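Fleece blanket pilling and picking up lint after washing

Asked in Laundry and Fabric Care
3 answers, 244 views

I have a fleece blanket from Stanik that I use every night. It was smooth when I bought it and now it has a rough, nubby feel and holds on to every bit of hair in the house. I wash it on Sunday with the sheets and towels, warm water, regular powder, then dry on high.

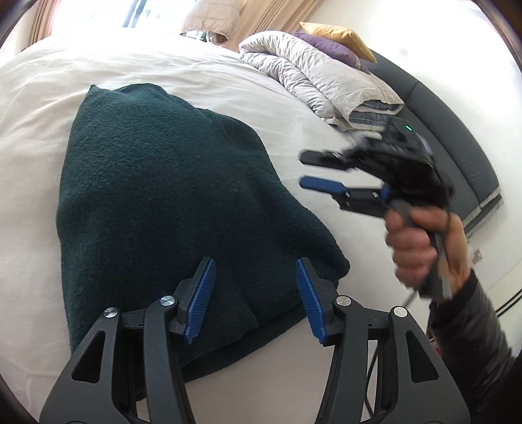

The tag says machine wash but most of the rest has worn off. Is there a way to get the softness back, or is it done for? I also have dark sweatshirts starting to go the same way and would like to save those.

3 Answers

Answer 1 (34 votes)

Stop washing it with towels. Towels shed cotton lint and fleece grabs it. The high heat is the other problem. Fleece is usually polyester and the fiber ends get stiff if they are overheated, and that part does not fully come back.

What I do with mine:

1. Shake it outside first, then wash it alone or with other synthetics. Cold water, gentle cycle, liquid detergent at half the usual amount. No fabric softener.

2. Turn sweatshirts inside out and zip any zippers. Dark ones go in their own load.
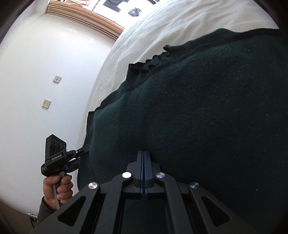

3. Dry on low or no heat. Take it out while it is slightly damp and hang it over a rail.

4. Once dry, brush it with a soft pet brush, one direction, light pressure. Go over pills with a fabric shaver.

Answer 2 (9 votes)

Half a cup of white vinegar in the rinse. Worked on ours.

Answer 3 (0 votes)

just buy a new one, they're cheap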